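Elstead Neighbors > Help Board > Home & Storage

Print this page | E-mail this page

Can I store wool blankets in plastic bags over the summer?

I have 4 wool blankets from my aunt and a closet that gets awfully stuffy by July. Would plain plastic bags do, or am I asking for trouble?

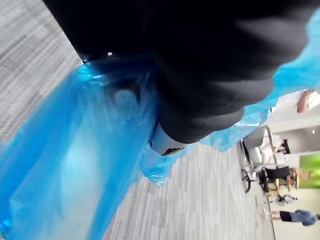
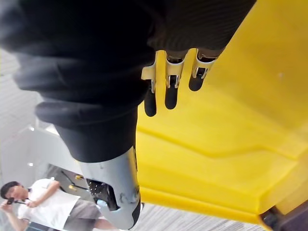
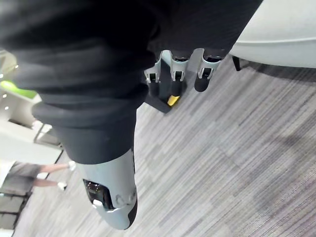
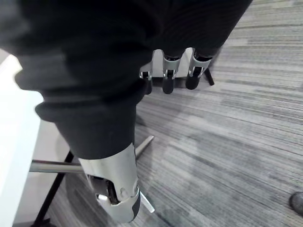

Posted by Oliwia Lis, Sunday

Impi Aaltonen replied:
Oh, I do love a good wool blanket! Wash them first, dear, moths go for the dirty spots, and let them dry a whole day longer than you think they need. Then a cotton pillowcase (an old one is fine) and up on a shelf. I've kept mine that way for 20 years and only lost one, to the dog.

Roxana Iordache replied:
bags are ok if bone dry. cedar too

Print | E-mail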